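Cumdale Home Help — Laundry and Linens

How do you fold dish towels so they stay folded?

clumosis_kitchen
Posted 29th September

Okay, this is a silly one but it's driving me up the wall. We moved in February and I went from a kitchen with a big linen closet to one with a single drawer for everything made of cloth. I fold my towels into thirds, they look fine on the counter, and by the time I've shoved the drawer closed a couple of times they're a big wad again. The thin cotton ones are the worst. The fluffy ones kind of hold together, but they take up so much space!

I've tried rolling them (they unroll) and I've tried one of those spring dividers (it popped out and scared the cat). I do not want to iron dish towels. Is there a fold that works, or do I just need fewer towels?

oosthuizen_laundry
3 people found this helpful

Fewer towels. I had 80 of them once if you count the rags. Gave most of them away and the drawer shuts now.

flaltis77
8 people found this helpful

I fold a lot of towels (I used to do the linens for a little guest house, and we went through 100 a week in the busy season) so I have opinions, sorry in advance!

First thing, where are you folding? If you're doing it in the air or against your stomach like I did for years, the layers never line up, and a towel that starts out crooked gets more crooked with every fold. Use a flat, hard surface with plenty of room. A table is best. A bed is too squishy.

Then lay the towel out and smooth it from the middle toward the edges with the side of your hand. Fold it in half the long way, smooth it again, and after that fold in from both short ends so they nearly meet in the middle. Close it up like a book. You get a chunky little rectangle that can stand on its folded edge, and you file them in the drawer one behind the other instead of stacking.
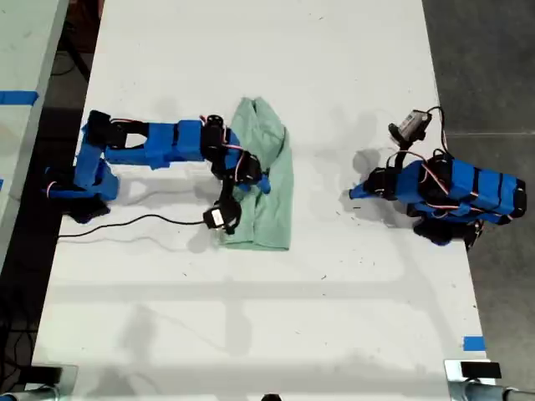

The step people skip is smoothing between folds. If one end is bunched up and the other end is flat, don't keep going and hope the next fold will hide it — open it back up and pull the corners out. Takes two seconds. I hold one corner down while I tug on the opposite one, and that gets most of the creases out without an iron.

For your thin cotton ones, pull them out of the dryer while they're still a tiny bit damp, fold them, and leave them piled on the counter for a while with something heavy on top. I use a cookbook. Just make sure they're all the way dry before they go in the drawer or you'll get that musty smell.

Oh, and pack the drawer snug but not tight. If there's a gap at the back, stick a shoebox lid or a rolled-up bath mat in there so the row can't flop over.

clumosis_kitchen
Did the book fold on the whole drawer tonight and they're standing up! The thin ones lean a bit, so I'll try the cookbook thing with the next load.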